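Been playing Grindeo for most of September and wanted to put some notes in one place. It's a mining and crafting game, mostly solo, with an optional town you share with other players. I play it at night after work.

1/ First thing, the time sink is real. The game shows your total minutes on the profile page and mine says 1521. I would have guessed half of that. I've now set an alarm for 10:30 pm and I stop when it goes off, most nights.

2/ The daily streak is what gets me. You log in, you get a chest. Miss a day and the chest goes back to the smallest size. I noticed I was opening the game at lunch on my phone just to keep the streak, with no plan to play.

3/ So I broke it on purpose. Skipped 2 days. The small chest was annoying the first night and by the end of the week I didn't think about it. Sleep was the same either way, for me.

4/ Compare that with Flerken, which I played all last winter. No streaks and no chests. You save, you quit, and it's all still there a month later. I finished it slower and remember a lot more of it. I can still draw the map of the lower caves.

5/ Someone asked if Grindeo helps you relax. Digging does. The auction part doesn't. Prices move while you're asleep and I'd wake up wanting to check them. I turned off notifications for the auction and left the rest on.

6/ To turn them off: Settings, then Account (they aren't under Sound or Alerts), then Market Messages. You have to do it again on each device.

7/ Money. There's a pack that costs 2000 gems and you can't buy exactly 2000 gems. The bundles are sized so you always have some left over. I bought once, had leftovers, and caught myself shopping for something to spend them on. Haven't bought since.

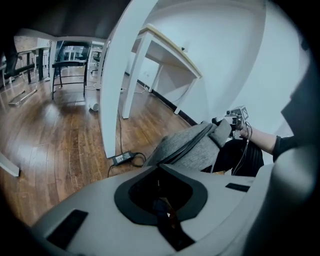
## Replies, since a few of you asked the same things

8/ Is Jukska any good? It's a puzzle game, very quiet. Levels take a few minutes and there's a clear stopping point after each one. I like it before bed better than Grindeo. The hint button is too generous.

9/ Would I let a kid play Grindeo? With the shop locked, yes, probably. The parental lock is decent. The town chat is off by default on child accounts, but check it yourself.

10/ Next up is Sakamoto. 3 people have now told me to try it on hard from the start. I'm starting on normal. Will post when I'm past the first boss.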